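How to Fill a Dome-Lid Cup Without Wearing Your Iced Tea

Last updated: December 2019

I take cold tea everywhere, and for years I got it on my sleeves, my bag and once a whole stack of fabric samples. So I finally worked out a routine that I'm happy with, and a few people at Greenwood asked me to write it down.

You need strong tea, a clear plastic cup and a dome lid made for that exact cup. I mean it about the lid! I bought a sleeve of Prikia lids that looked right next to my Tumero cups and every one of them popped off on the stairs.

1. Brew the tea the night before. I use 3 bags in a medium pot and pull them after 13 minutes, which my sister thinks is way too long, but melting ice waters it down and I like it to still taste like tea at lunch.

2. Sweeten it while it's hot. Sugar in cold tea just sits on the bottom and sulks.

3. Let it cool on the counter, then put it in the fridge. Hot tea can soften a thin plastic cup – ask me how I know.

4. Ice goes in first (if you're using it), then the tea. Pour slowly down the side and stop just short of the rim. The dome is there for whipped cream or fruit or whatever you want piled up, so don't treat it as extra room for liquid.

5. Wipe the rim dry. A wet rim lets the lid slide and you think it's on when it's only resting there.

6. Set the cup on a table and press the band of the lid down all the way around with your thumbs. Go around twice. I never press on the top of the dome, they crack.

7. Pick it up by the lower half of the cup. Squeeze near the top and you'll bend the rim and the lid lets go.

If your lid has a straw hole, carry the cup upright and put the straw in when you get there. I've tried tape over the hole and it was a sticky mess.

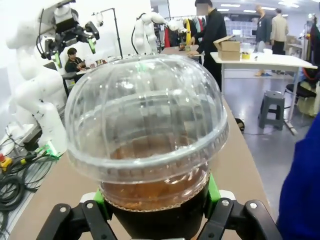
Posted by Ok-hee Hwang in Drinks & Snacks

Tea up to just below the rim and nothing in the dome, which is my everyday version. For lemon slices I leave a bit more space and drop them in last.

Contact | © 2019 Relta Kitchen Notes | Back to top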